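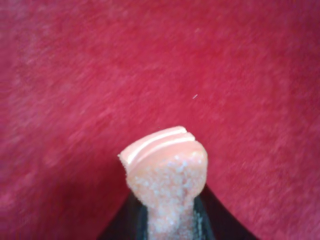
Figure 1. Red fabric with a soft, slightly fuzzy surface. Note the lighter diagonal streaks.

Home Syllabus Handouts Problem Sets Lab Notes Contact

Textile Surfaces and Finishing
Handout 7: Nap, Pile, and Directional Shading
Instructor: Shota Miyazaki

1. Scope

This handout covers raised and pile surfaces: how they are made, why they change shade with direction, and how they are handled in cutting and inspection. Dye chemistry is covered in Handout 4 and is used here only where it affects the measured shade. Read sections 2 through 4 before the lab. Section 7 contains the problems.

2. Terms

Nap. A layer of fiber ends lifted out of the body of a cloth after it has been made. The fibers were already part of the yarn. Flannel is the standard case.

Pile. A layer of yarn that stands out from a ground cloth and is added during weaving or knitting. It may be cut, as in velvet, or left as loops, as in terry.

Felt. A sheet of fibers held together by entanglement, with no yarn structure. Wool felt is made with moisture, heat, and agitation. Needled felt is made by punching barbed needles through a web, and it can be made from synthetic fiber.

Lay. The direction in which the surface fibers lean. A cloth with a clear lay is called directional or one-way.

In the trade, "nap" is often used loosely for the lay of any fuzzy cloth, including velvet. A cutting instruction that reads "with nap" means that all pieces must face the same way. It says nothing about how the surface was produced. In written work for this course, keep the terms separate.

3. How raised surfaces are made

3.1 Napping

The cloth passes over a large cylinder that carries smaller rollers covered in fine bent wire. Pile rollers and counterpile rollers have their wires bent in opposite directions. The difference between roller speed and cloth speed sets how strongly the wires pull. Several light passes give a denser and more even cover than one heavy pass, and they cost less strength. The filling yarns usually take most of the action, so they are often spun with low twist.

Strength loss should be measured in both directions. A large drop in the filling direction with little change in the warp direction is normal. A large drop in both usually points to excess tension or worn wire.

3.2 Shearing

Napping leaves fibers of uneven length. A shearing machine works on the principle of a cylinder mower: a spiral blade turns against a fixed blade while the cloth is held over a rest. The height of the rest above or below the blade line sets the finished height. Seams must be detected and the blade lifted ahead of them — a missed seam will cut the cloth across its full width.

3.3 Brushing and sueding

Brushing sets the lay and clears loose fiber. Sueding uses abrasive-covered rollers to break surface fibers into a very short, low cover. Sueded cloth shows less directional shading than napped cloth of the same color, though it still shows some.

4. Why the shade changes

Light that strikes the side of a fiber is partly reflected at its surface. The reflected part carries little of the dye color and tends to look pale. Light that enters the spaces between fiber ends is scattered and absorbed several times before it leaves, if it leaves at all. It looks deep and saturated.

Looking into the fiber tips therefore gives a darker shade. Looking along the lay, at the sides of the fibers, gives a lighter one. Turning a piece of velvet through 180 degrees on a table swaps the two conditions with no change in the cloth.

Three consequences follow.

(a) Local disturbance of the lay appears as a local shade difference. Finger marks, fold lines, and brush strokes belong to this group. They can often be removed by steaming and brushing.

(b) Strong colors show the effect more than pale ones. In a pale cloth, the difference between surface reflection and internal scattering is small.

(c) A single instrument reading is not enough. The result depends on the angle between the lay and the measuring beam, unless the instrument uses an integrating sphere or ring illumination. Even then, a disturbed surface will raise the spread of the readings.

5. Measurement procedure for the lab

5.1 Condition the specimen at standard temperature and humidity. Do not stack specimens face to face.

5.2 Find the lay by drawing a dry palm lightly over the surface in both directions along the length. The smooth direction is with the lay. Mark it with an arrow on the back.

5.3 Brush the specimen five times with the lay, using the soft brush and no added pressure.

5.4 Take readings at four rotations: 0, 90, 180, and 270 degrees from the arrow. Lift the specimen between readings. Dragging it across the port disturbs the fibers.

5.5 Report the mean and the range of L* for each specimen. Report the 0 and 180 degree values separately as well.

The lab cloths are coded Uldale (napped cotton), Hinov (needled felt), Hattar (cut pile), and Golico (sueded polyester). Use the codes in your tables. Expect Hattar to give the largest range and Hinov the smallest. If your results put them in the other order, check the arrow markings before repeating the readings.

6. Cutting and inspection

A one-way cloth requires a one-way marker. Pieces cannot be turned head to tail to save space, and yield falls as a result. The loss depends on the shapes being cut. Rectangular pieces lose almost nothing, while tapered skirt panels may lose a great deal, as they nest well only when alternate panels are reversed.

Spreading must also be one-way. In face-to-face spreading, the cloth is cut and turned at the end of each ply to keep the lay constant. This slows the work, but it holds pile surfaces in register and limits creep. For short-napped cloths, face-up spreading in one direction is usually adequate.

Inspect under fixed lighting with the lay running the same way on every roll. Record shade differences that remain after brushing. Differences that disappear after brushing are handling marks and should be logged under handling, not under dyeing. Bars that run the full width and repeat at a fixed interval suggest a damaged roller. Divide the interval by pi and compare the result with the roller diameters on the machine record, allowing for any stretch and for the speed difference between cloth and roller.

7. Problems

7.1 A napped cloth loses 37 percent of its filling strength and 3 percent of its warp strength. State whether this is consistent with normal napping, and name one change to the yarn or process that would reduce the loss.

7.2 A customer rejects a velvet jacket on the grounds that one sleeve is darker than the other. Instrument readings on the loose sleeve pieces, taken with their arrows aligned, agree closely. Give the most likely cause.

7.3 Explain why cut pile shows more directional shading than loop pile made from the same yarn.

7.4 A fault repeats every 17 inches along the cloth. Find the roller diameter, ignoring stretch and assuming no slip.

Reading for next session: Handout 8, sections 1 and 2. Bring the completed shade tables for all four lab cloths.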